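My pre-trip paper check, with comments

I redo this list before every trip that crosses a border, and I always do it on a Wednesday evening so I still have two working days left to phone people. It started as a note to myself after a bad morning at the Furow crossing, and it keeps growing. Steal whatever you like!

1. Passport, expiry date
Checked: OK
Mine has 13 months left. Trammont wants six past the day you leave (the day you LEAVE, which I got wrong once), so I'm fine. I write the date on the front of the folder in pencil.

2. Passport, condition
Checked: OK, with a grumble
One corner of the photo page is lifting a tiny bit. I ran a thumbnail over it and it stayed flat. If it gets worse I'm replacing the whole thing, I'm not arguing with an officer over glue.

3. Blank pages
Checked: OK
Two facing pages free. Trammont uses a full-page sticker and then stamps the page opposite.

4. Entry permit
Checked: NOT OK, fixed the same night
My middle name was missing from the permit but it's in the passport. The Bensaid visa desk corrected it online, and the new copy came through at 9:40 p.m. I tore up the old one so I can't grab it by mistake.
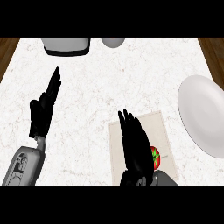
5. Spreading everything out
Checked: OK
Permits, tickets and insurance all come out of the folder at once for this one, and I go through them side by side, reading each name and number out loud. Use somewhere big and plain if you can. A pale countertop like that white marble is nice to work on, though all that fine gray and pinkish-brown veining would make me look twice for a stray staple. Move the plates first. I once carried a ring of coffee on my hotel letter through two airports.

6. Proof of onward travel
Checked: OK
Bus 583 out of Clolluseck, paid for, seat number showing. A reservation without payment got me sent to the side room last time, so now I just buy the ticket.

7. Money for the stay
Checked: OK
Bank statement from March, printed, with my name on every page. The permit fee is 81 dollars and I keep that receipt clipped behind the statement.

8. Where I'm staying
Checked: OK
Street address, phone number and the dates, all on one sheet. "With friends in Clolluseck" is not an address, I have tried it.

9. Length of stay
Checked: OK, second look needed
I count nights and then I count days, arrival day included. It came to 12 days. If the return bus slips I need to count again before I rebook anything.

10. Copies
Checked: half done
One paper set is in the suitcase. Still have to send the scans to myself and check that they open on my phone.

Left to do before Friday: item 10, and call Bensaid to ask if the corrected permit needs to be printed in color.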